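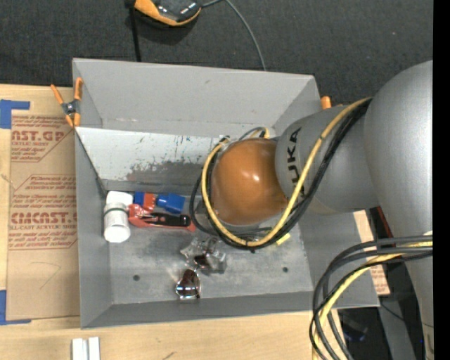 Dromine to mark founder of river parish schools

23/04/2024

A stone tablet to the founder of the Dromine free schools will be set into the wall of the old market hall in November, the town council has confirmed.

The founder, a printer's son who later sat in the provincial assembly, opened his first classroom above a grain store and went on to set up 24 schools along the river between Dromine and Etenville. Fees were never charged. Pupils were taught in their own language at a time when the assembly paid only for lessons in the official one, and his speeches against that rule cost him his seat.

The Praltar Historical Society has spent three years gathering his letters, and holds 866 of them. Most are short and deal with roofs, slates and teachers' pay -- a few, written in his last winter, set out his hopes for a self-governing province. A selection will be printed by the Rattanakul Press in a first run of 200 copies, with notes and a map of the school sites.

Councillors had been split over the wording of the tablet. Some wanted his political work named first, while the society asked for the schools to come before it. The agreed text gives both in one sentence and leaves out his party.

Two of the original buildings still stand. The one at Etenville is a private house and is not open to visitors. The other, on the Praltar road, is used as a reading room on weekday afternoons.

Copies of the book can be ordered from the society's office in Dromine.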